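Isska Shared Kitchen: Minutes of the October Members' Meeting

Held in the workroom, 6:30 p.m. Eleven members present. Apologies received from two.

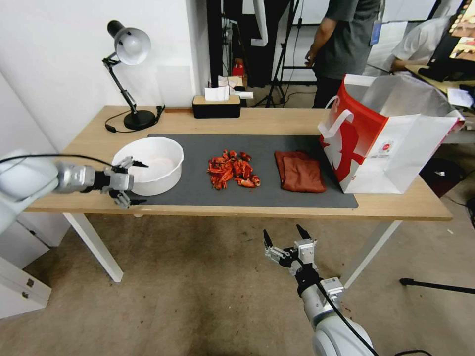 1. Minutes of the last meeting

Accepted with one correction. The shelf rental for the dry store was recorded as monthly. It is charged by the quarter.

2. Chili prep

Members discussed where cut chili should be handled. At present it is done at the light wooden table with the white legs, on the dark gray mat. Two members would like it moved to the steel counter by the sinks. Others said the counter is already full in the evenings and the table has better light from the desk lamp.

Agreed: chili prep stays at the table. Cut pieces go from the mat into a white plastic bowl and the bowl is covered before it leaves the room. The mat is washed with dish soap at the end of each session and hung up, not rolled.

The gloves ordered from Titum came in size large only. They will be exchanged for mediums.

3. Cloths

Kitchen cloths are being mixed up with the cleaning rags again. The reddish-brown color is for food tables only. Blue is for floors and bins. A cloth that has been used with chili goes straight into the wash and is not left folded for the next person. One member reported sore eyes after wiping down a different table with a used cloth.

Agreed: buy 18 more cloths in the reddish-brown color. Cost not to exceed $57.

4. Table tops

Tissue boxes, bags and lamps are taking up work space. It was proposed that everything except the lamp be cleared before food is brought out. After discussion the tissue box was allowed to stay, at the back. Shopping bags go on the hooks by the door during prep. Carried, with one vote against.

Lamp cables should run toward the back of the table where they will reach. A longer extension cord was requested for the left side. To be priced before the next meeting.

5. Ullirari market

The kitchen has a stall again this year. The order from Popescu is for 162 small jars, same as last time, with plain lids. Labels are not ready. The wording still says "medium" and members who tasted the last batch thought it should say "hot." Wording to be changed before printing.

Setup is at 8 a.m. The stall fee has been paid.

6. Other business

The drain under the left sink is slow. Landlord has been told.

A request for a second key to the dry store was put off until next month.

The radio is to be turned off by the last person out.

Meeting closed at 7:50 p.m. Next meeting in November, same room and time.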